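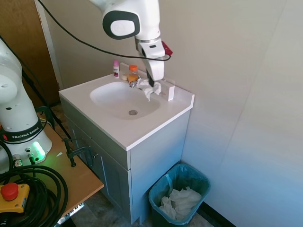 Gripper at the tissue, vanity cell, Keledcombe shared workshop.

Ticket: Tissue pick stalls or drops out during counter-clearing routine
Project: Remgate
Status: Closed, one item carried over
Opened: 2023-07-12
Component: gripper control, grasp check

Symptom
The arm over the vanity goes down to a crumpled tissue on the counter, closes, and the routine stops with "grasp not confirmed." On other runs the grasp is confirmed, the arm lifts, and the tissue stays where it was. Bottles and jars are picked without trouble using the same script. The fault does not depend on which arm starts first. It happens with the table arm parked and its brakes on.

Setup
Two Franka arms, one coming down over the sink and one on the wooden table clamped next to the vanity. Parallel-jaw grippers. Control PC runs the Remgate scripts on a real-time kernel, cycle rate 1,000 Hz. Emergency stop is on the table with the cables. The target for disposal is the lined trash can on the floor to the right of the cabinet.

Already tried before opening
Restarted the control PC.
Re-homed the gripper.
Swapped the network cable for the short one from the Drurnley bench.
Wiped the fingertips with alcohol.
No change from any of these.

Entry 1
Pulled the logs for the last 47 tissue attempts. 17 ended in "grasp not confirmed." Of the rest, 4 were confirmed and then came up empty. There were no communication errors in any of them, so the network cable is ruled out and has gone back to Drurnley.

The grasp check compares final finger width with an expected width plus or minus a tolerance. The expected width for the tissue was copied from the pink-and-white bottle entry and edited down by hand. A crumpled tissue compresses to almost nothing, and the amount left between the fingers depends on how it was folded. The check fails when the fingers close past the lower limit, even if they are holding the tissue.

Entry 2
Set the lower limit for the tissue class to just above the width reading with the gripper closed on nothing. The "grasp not confirmed" stops went away. The empty lifts did not, and there were more of them, as expected with a looser check.

Entry 3
Looked at approach height. The script takes the counter as one flat plane. The countertop is a molded piece with the basin in it, and it was never checked for level after the vanity was moved into the corner. Jogged the arm to several points on the counter and recorded the height at contact. The back left corner reads higher than the front edge. A tissue lying toward the front is therefore approached with a gap under the fingers, and they close on the top fold only.

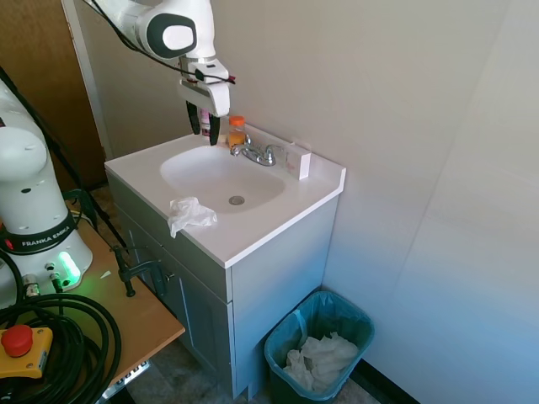
The back left corner was used as the reference point because it is where the original height was taught. Everything toward the basin was being measured from there. Replaced the single height with a plane fitted through the jogged points. Also added a keep-out volume around the faucet, which the old height had been avoiding by luck.

Entry 4
Ran the routine again with the fitted plane. Empty lifts stopped for tissues lying flat on the counter. They still occur for a tissue hanging over the front edge. In that position the closing direction matters: with the fingers parallel to the edge they push the tissue off, and with the fingers across the edge they hold it. Added a wrist rotation for anything detected within a finger length of the edge.

Entry 5
Separate problem found while testing. The cable on the outside of the upper arm pulls against the gripper housing when the wrist turns to the new angle. The external force estimate rises and the arm goes into a reflex stop. Moved the tie point one link up and left more slack in the loop. Reflex stop did not come back in the following runs. Anyone using the Hennessy cable sleeve on this arm should take it off before running the edge rotation, as it stiffens the loop.

Changes made
Lower width limit for the tissue class.
Counter height replaced by fitted plane.
Wrist rotation near the front edge.
Keep-out volume at the faucet.
Cable tie point moved.

Carried over
The class table still allows one width entry to be copied from another with no warning. Opened as its own ticket. The plane has to be refitted whenever the vanity or the table is moved, including when the clamp is loosened. The jog script is in the tools folder and the points are saved with the March calibration files.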